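# 4. Fitting and setting up the Kutel leisure battery monitor
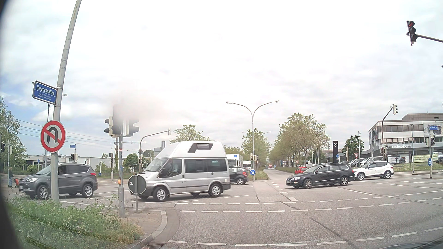
## 4.1 Before you start

The Kutel box says "ready in minutes". Allow an afternoon. Most of that goes on finding a route for the cable, and no leaflet will help you there, as every van is wired differently behind the trim.

You will need a 13 mm spanner, the shunt, the display, the long data cable and the fused red lead. The short black lead in the bag is meant for the older Wellitz display. Leave it out.

**Caution:** Unplug the hook-up cable and switch off the solar input before you touch the battery. Turning the solar controller's display off does not stop it charging.

## 4.2 Fitting the shunt

1. Take every lead off the negative post of the leisure battery. Leave the starter battery alone.
2. Bolt the shunt's BATTERY side to the negative post with the strap supplied.
3. Put all the leads you removed on the LOAD side. If even one small lead stays on the post, the monitor won't see what it draws and the reading will drift.
4. Plug in the data cable until it clicks.
5. Connect the fused red lead to the positive post last. Expect a small spark.

**Note:** Some Tang battery trays leave very little room at the post end. Mount the shunt on the side wall and use a longer strap of the same thickness. Thin cable will get hot.

## 4.3 Telling it what battery you have

1. Hold SET until the display flashes.
2. Choose the battery type. "Auto" is offered first. We have not found it reliable, so pick the type by hand.
3. Enter the capacity printed on the battery label. For an old battery, enter less. A figure from the day it was sold tells you very little now.
4. Charge fully on hook-up, then hold SET and the down arrow to mark it as full.

Until step 4 is done, the percentage is a guess. It will still be shown in large, confident digits.

## 4.4 What to believe

Trust the voltage and the current. Treat "time remaining" with care — it assumes you will go on using power exactly as you are at that moment, and switching on the water pump can wipe hours off it.

Rumen lithium batteries are sold as good for 3,000 cycles. The monitor counts cycles, but a part charge may or may not be added, so don't use its total to argue a warranty claim.

If the van is laid up from October, pull the fuse on the red lead. The display draws a little power even when dark. You will need to repeat step 4 of section 4.3 when you put the fuse back.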